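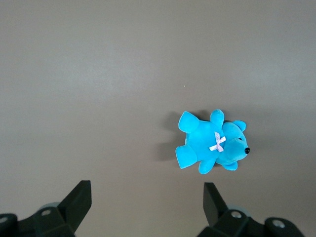
Florian Kaufmann writes the grasp planner at Ranon, and most of his week goes on choosing where two fingers should close. "Soft toys are hard," he says. A blue bear lying on its side, arms and legs spread, gives the planner plenty of places to try. "It used to like the ears. Now we score the torso higher."

The new scoring took 19 lines of code. Each change is replayed against 600 stored attempts before it goes near an arm. "I'd like that to be quicker," Kaufmann says.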